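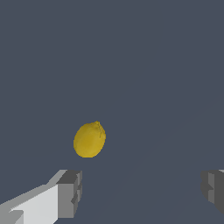
BINDSTEAD – Skoltine said this month that it has finished a long and rather happy summer of comparing two robot grippers, the Tawfik and the Gorirwood, and that the full results will be free for anyone to read in September.

The team ran 976 simulated grasps on fruit and other small household things, with three controllers taking turns on each gripper.

“We started with a lemon, and I'm afraid we got very fond of it,” said Nia Penry, who led the trials. “It's a friendly shape until you try to pick it up by the wrong end, and then you learn a good deal about your fingertips.”

The Gorirwood did better on round items, while the Tawfik was steadier on flat ones – a closer match than the team had expected when it began. Each round took some 45 minutes to set up and check.

Elin Nicholas, who wrote the scoring notes, will gladly answer questions from labs and schools that would like to repeat the tests with grippers of their own.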